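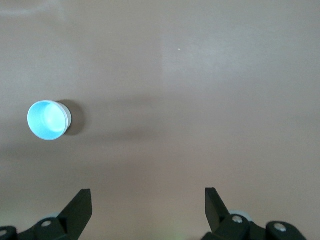 Thodoris Katsaros reported at the start of the shift that the right finger of the gripper on the Stubbs cell had been closing later than the left, and asked that the linkage be inspected before any further cups were run. He had noticed the lag on the previous evening and had entered it in the Jimmont log, although the entry gave no program step. I have asked that the step be recorded in future.

March, 7:40 a.m. The cell was taken out of production and the air supply and controller were locked out. Elżbieta Pawlak held the key. The inspection covered both finger linkages, the silver screws at the joints, and the wrist camera mount. Two joint screws on the right side accepted a small part of a turn before reaching the torque on the maintenance card. Those on the left were already at the stop. The screws were taken out singly, cleaned, treated with the medium-strength compound and returned to the same holes. The witness marks were renewed with the fine paint pen, the old one having dried out again.

The black fingers were wiped with a lint-free cloth and examined under the hand lamp. No crack was found at the base of either one. The inner face of the right finger has a shallow polished area near the tip, and I have entered it as wear to be watched. Replacement is not yet justified. The spare pair from Zomska remains in drawer 2, still sealed.

9:15 a.m. Power was restored and the gripper was referenced with the jaws fully open. The small light-blue cup was used as the test piece, as the procedure requires. The first attempt to teach the approach was abandoned: the camera offset in the controller still belonged to the earlier mount, and the tool came down to one side of the cup. Stelios Spanos found the correct value in the Encombe binder. It ought to have been in the controller backup as well, and it is now.

The cup is pale, with a bright inner wall, and it throws a soft shadow to its right. The vision routine has a history of including such a shadow in the outline of the part, and this places the computed center too far over. The threshold was adjusted in small steps until the outline followed the rim alone. I do not regard the matter as closed. The setting depends on the lamp remaining where it is, and the lamp bracket can be moved by hand. A request for a fixed bracket has been sent to Evaristo Palumbo.

11:30 a.m. A trial of 200 cycles was completed at reduced speed, with Ms. Pawlak at the stop button and Mr. Spanos recording finger closing times. No lag was recorded on the right side. One cup was set down on its edge at cycle 82 – the cup stood up again without assistance, and the cycle was counted as a pass with a remark. Mr. Katsaros objected to its being counted as a pass. His objection has been written beside the remark, and on reflection I am inclined to agree with him.

The cell was returned to the operators at 1:20 p.m., at reduced speed until the end of the shift. Full speed may be restored after the joint screws have been checked once more against the witness marks.

Outstanding: the lamp bracket; a new paint pen; a written instruction for cleaning the tabletop. Angelica Salazar has asked that the interval for the linkage inspection be set at 800 cycles for the present. I have approved this and changed the card on the cell door. The copy in the office still shows the old interval.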